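Getting Old T-Shirts Ready for a Rag Rug

Worn T-shirts make a soft, heavy rug that holds up in a kitchen or by a back door. Most of the work is in the preparation. A rug the size of a bath mat takes 17 adult shirts, more if many of them are small.

Choosing and washing

Pick shirts that are mostly cotton. Thin, slippery sports shirts stretch too much and make lumps in the weave. Wash everything warm with no fabric softener, and wash reds and dark blues separately the first two times. If the water still shows color, give them a third wash.

Dry the shirts fully, then sort them by color and by thickness. Mixed thicknesses in one row will show.

Laying out

Work on a hard, flat surface. Spread each shirt out and smooth it with your palms from the middle toward the sides. Line up the side seams, if it has any, before you mark anything.

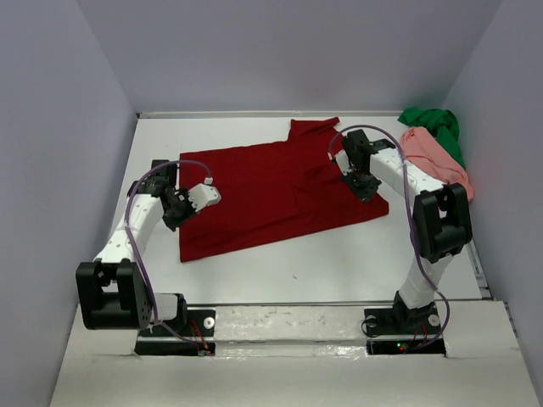

Cutting the strips

1. Cut straight across from armpit to armpit. Set the top part aside.
2. Cut off the bottom hem and throw it away.
3. You now have a tube. Fold it side to side, stopping an inch short of the far edge.
4. Cut strips an inch wide through the folded part, leaving that last inch whole.
5. Open out the uncut part and cut on the diagonal from one slit to the next, so the tube becomes one long strip.
6. Pull the strip gently through your hands – the edges will curl in.

Shirts with a large print can be used, but the printed part will be stiff. Put it on the underside where you can.

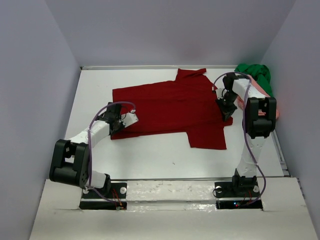
A red short-sleeved shirt spread on a white tabletop.

Using the sleeves

Sleeves give short strips, good for filling in at the ends of rows. Trim away the stitched hem first, as the double layer will not curl. Small stains can stay, and they won't show once the strip is rolled. 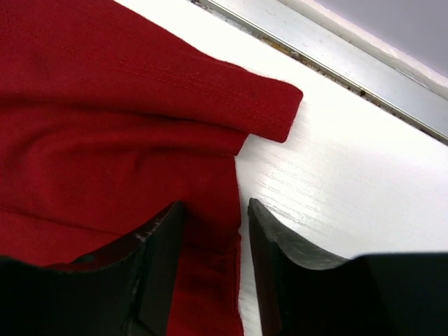
Winding and storing

Wind each color into its own ball and pin the loose end. Keep the balls in a dry box with the lid off for a day or two before closing it. Join strips only when you start weaving – a small slit in each end, one looped through the other, is enough.

Questions: write to Beril Dursun, Rolesora Rug Workshop, Bornton | © 2021 Rolesora | Back to top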